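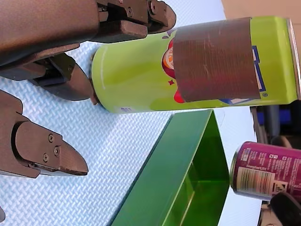

Pleltden supplier listings, data card

Company profiles from label, tag and packaging makers, copied out of trade directories by Gunvor Backlund and cleaned by Wayne Penner. One row per supplier. Last refreshed in November.

Read the claims column with care. Nearly every firm says it is a leading manufacturer, and we found no way to check that. "Years in business" is whatever the firm typed in. Domex appears under 3 founding years and we kept them all.

Fields
supplier_name: as written, typos included
product_terms: woven label, hang tag, barcode roll, etc.
claims: quality and capacity statements, unverified
min_order: blank for most rows, and the units are a mess

Known problems
Product terms were tagged by 2 people who did not agree on what counts as a printed label. Yvette Sawatzky redid 30 of the worst rows. The rest stand as they were.
Resellers are mixed in with factories. Galton calls itself both.

I would not use this to pick a supplier or estimate the size of the market. It may be good enough for testing a text parser.

Corrections go to Jaxon Landry, with a source please.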